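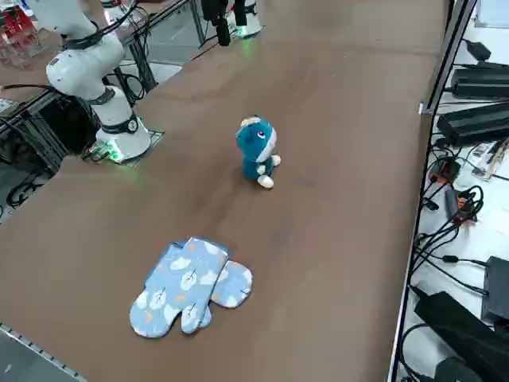

Figure 1. Soft goods on the work table: plush toy and pair of oven mitts.

Household Textiles Sorting and Reuse, Bostier site
Progress report to the Arkar Fund
May 2024
Prepared by Jarlath Tully, with stock figures from Ka-ming Liu

1. Period covered

The report covers work since the last payment was released. It deals with the small soft goods stream only. Curtains and bedding are reported separately by Oisín Fahy and are mentioned below where they share shelf space.

2. Stock position

The stream took in 314 items in the period. Of these, 86 are still waiting for a decision, mostly for want of a matching half. The remainder have been graded and entered in the stock book. Kitchen textiles (mitts, pot holders, tea towels, aprons) are the largest group, followed by plush toys.

Items without a readable care label are held back until Ka-ming has checked the fibre content. This is slow. A burn test is not suitable for finished goods we intend to pass on, so she works from seam allowance and feel, and where she cannot decide the item goes to the rag bin.

3. Grading method

The grading sheet was revised once. The old sheet had a single condition score, which did not work for items with more than one fabric. The present sheet scores outer fabric, trim and filling separately, and the lowest score decides the grade.

The goods in Figure 1 show why the split was needed. The mitts are light blue with a printed pattern of white leaves outlined in grey, and the trim along the cuff is a darker blue. Print and trim fade at different rates in the wash, and under the old sheet two graders could give the same mitt different scores depending on which part they looked at first. The toy, a small cat-like character in teal with a white face patch and a pale beige tuft or cap, is scored by colour area. Pale areas are checked first under the lamp.

Pairs are now kept together from intake. Mitts are laid flat, overlapping, and stay that way until both have been graded. If one fails, the other is entered as a single and offered for patch material. The earlier practice of grading mitts one at a time left us with a box of singles that Balthasar Hubmann is still matching up.

4. Safety checks

Plush toys are checked for loose eyes, open seams and hard parts in the filling. Any toy that fails on eyes is not repaired. Open seams are closed by hand with doubled polyester thread and checked again the following day by a different person.

Oven mitts are checked for thin spots by pressing the palm and thumb between finger and thumb. A mitt with a thin spot is never passed on as a mitt, whatever its outside looks like. We had hoped to have a proper heat test in place by now. The method is written up but the contact plate has not been delivered, and Favska have given us two different dates for it. Until it arrives all mitts leave with a plain card stating that heat resistance has not been tested.

5. Storage and layout

Kitchen textiles have moved to the lower shelves and toys to the upper ones. Toys are stored upright, as the fillings of several had gone flat on one side when they were stacked. Flat storage is kept for mitts and towels. The change used up one bay that had been promised to curtains, and Oisín has asked for it back — this is still open.

Shelf labels are handwritten for now. Gearóid Ní Bhriain has drafted a printed set using the same codes as the stock book, with one correction outstanding: aprons and pot holders currently share a code.

6. Spending

The payment for the period was 4,000 euro. Of this, 2,000 euro went on shelving, lamps and the deposit for the contact plate. The other half is unspent and is held for laundry costs, which have been lower than planned because the machine was out of use for part of the period. We ask to carry it forward. No change to the total is requested.

7. Problems

The washing machine drain pump failed and was replaced under warranty. Washing was done off site in the meantime, and a backlog remains.

Two graders using the revised sheet disagree most often on pilling. A set of reference swatches would settle this. We have started one from rag bin material, but it has no brushed fabrics in it yet.

8. Next steps

Clear the items waiting for a decision, apart from singles.
Fit and calibrate the contact plate once delivered, then test all mitts in stock.
Correct the apron and pot holder codes and print the shelf labels.
Complete the pilling swatches.
Agree the use of the shared bay with curtains.

The next report is due in August and will include the first heat test results if the plate is in use by then. Stock book extracts are available from Ka-ming Liu on request.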